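Stollano Heavyweight Denim, by the yard

Dark blue, 114 inches wide

If you have ever tried to sew a denim duvet cover, a big floor cushion or a curtain for a drafty door, you already know the trouble with most denim. It comes off the bolt too narrow, so you end up with a seam running right down the middle of the thing, and it is always the seam that people notice first. We heard this from so many of our customers at Aydoğan that we went looking for a mill that could weave it wide, and after a good deal of letter writing (and more swatches than we had drawers for!) we settled on Stollano.

It is a plain, honest, old-fashioned twill. All cotton, no stretch, with a firm hand when it is new and a lovely soft slouch once it has been through the wash a few times. Tülin Tatlı, who runs our cutting table, made the first set of curtains from it for her own back room, and she has been asking for more ever since. 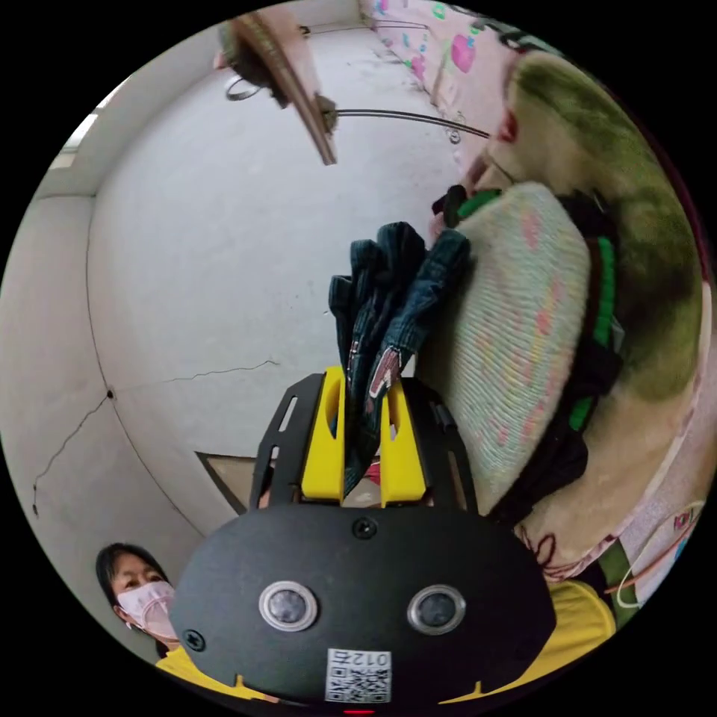 Please wash the cloth before you cut it. I know, I know, you want to get started, and so do we every single time, but this is unsanforized denim and it will shrink on you. Run it through a warm wash by itself, tumble it until it is nearly dry, then hang it over a rail or a door to finish. The color will bleed for the first 2 washes, so keep your white towels well away from it. After that it settles down nicely, although we would still go easy on pale sofas.

For needles, use a size 100 jeans needle and a good strong polyester thread. A household machine will manage two layers without any fuss and four layers if you take it slowly. Where hems cross over side seams, give the fold a few taps with a hammer first to flatten it out. Manikandan Bhat, who teaches our evening sewing class, swears by this, and you can hear him at it from the parking lot.

Details

Fiber: 100% cotton
Weave: 3 x 1 right-hand twill
Width: 114 inches, selvage to selvage
Color: dark blue
Care: machine wash warm, tumble dry low
Sold by: the whole yard, cut in one continuous length

What people make with it

Duvet covers and curtains are the big ones, and we sell a fair bit for slipcovers too. Ademir Pimentel bought enough to cover every bench seat in his café in Dorkthorpe, and he tells us the cloth is wearing in beautifully, especially at the corners where everyone slides in. It also makes a very good picnic blanket if you back it with something softer.

For shirts or anything that needs to drape, have a look at our Trismont chambray instead. This one is too heavy for sleeves, and you would be fighting it at every cuff.

Ordering

Cut lengths ship folded, and anything over ten yards ships on a roll. Swatches are free, so do ask for one before you commit to a big project, as blues can look quite different on a screen. We can't take back cut cloth unless there is a flaw in it.

The next delivery from the mill is due in April. If the length you want is showing as out of stock, send us a note with the yardage and we will put your name on the list.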